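FOR IMMEDIATE RELEASE

Potbridge Supper Table opens second night, needs drivers and socks by July

POTBRIDGE, 17th June -- Potbridge Supper Table, the street meal outreach that serves people living outside along the river and behind the old bus depot, is adding a second night of hot food. Same parking lot on Gautam Street, same start time, 6 p.m. Nobody gets asked for ID. No sign-up sheet.

The outreach has been going for three years with one night a week. Last year it handed out 1280 hot meals. It also gave away 1267 pairs of socks, which go faster than anything except the coffee.

"The line got longer over the winter and it didn't get shorter again in spring," said Abhishek Maurya, who runs the meals. "People were eating with us and then asking where to go the next day. We didn't have a good answer. Now there's one more night when we do."

Maurya began the work out of his own kitchen with a crock pot and a borrowed folding table. He had slept in his car for most of a year before that, and says he still remembers which gas stations let you wash up and which ones dont. The first supper was chili, eaten standing up, in the rain.

What's on the menu

Second night will be soup, bread, fruit and a bag to take away. The bag has food that doesn't need a can opener or a stove -- peanut butter crackers, tuna pouches, granola bars, water. Soft foods are set aside for anyone with bad teeth. Ask at the end of the line.

Vegetarian soup every time. Pet food when we have it.

Cooking will be done in the kitchen at Ido Hall, which has given us the use of its stove and walk-in cooler through the end of the year. Brullix, the local bakery, is donating 35 loaves per supper. Big thank you to both. 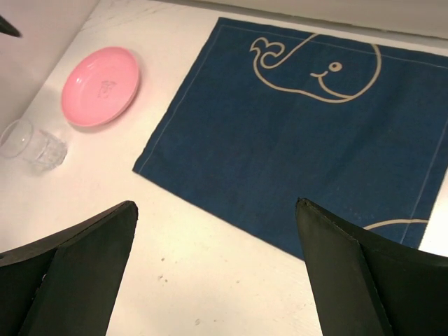 Who we need

Drivers. This is the biggest gap. Two per night, with a vehicle that can carry insulated food boxes, Ido Hall to Gautam Street and back. Takes an hour and a half with unloading.

Servers. Be there at 5:15. Wear closed shoes and something you don't mind getting soup on. Teens welcome with a parent.

Cooks. Shifts start at 2 p.m. Experience with large batches is nice, not required. Jonatan Hägglund heads up the kitchen and will show you what to do.

"If you can chop an onion I can use you," Hägglund said. "If you can't, I've got a lot of onions and you'll learn pretty quick."

Barber. We had one, she moved away. A lot of folks have asked when haircuts are comming back. If you cut hair and can give us one evening a month please get in touch.

What we need

New socks, adult sizes, dark colors best. The goal is 200 pairs before the first July supper. Also:

Travel size soap, toothpaste, deodorant
Tarps and light blankets
Backpacks, used is fine if the zippers work
Reading glasses, any strength
Bus passes
Sunscreen and bug spray

Please no winter coats right now -- storage is full until fall. No home-canned food. No clothing that needs washing first.

Drop off at the side door of Ido Hall, weekday mornings 9 to noon. Ring the bell, wait a minute, the kitchen is loud. If you need a receipt for taxes ask for one when you drop off, it's hard for us to write them later.

Money gifts go to food, propane and gas for the vans. Checks payable to Potbridge Supper Table.

If you need a meal

Come to the Gautam Street lot at 6. Come as you are. Dogs fine on a leash. Serving goes until the food is gone, normally by 7:30, and there's someone there until 8 if you want to talk or pray or just sit down a while. If you can't walk that far, tell anyone at the table and we'll try to get a plate to you the next time out. Bad weather doesn't cancel, except for lightning.

About Potbridge Supper Table

Potbridge Supper Table is an all-volunteer outreach serving hot meals and basic supplies to homeless and low-income neighbors in Potbridge. No paid staff.

Media contact: Abhishek Maurya. Interviews by phone or at the lot before serving starts. Please don't photograph guests without asking them.

###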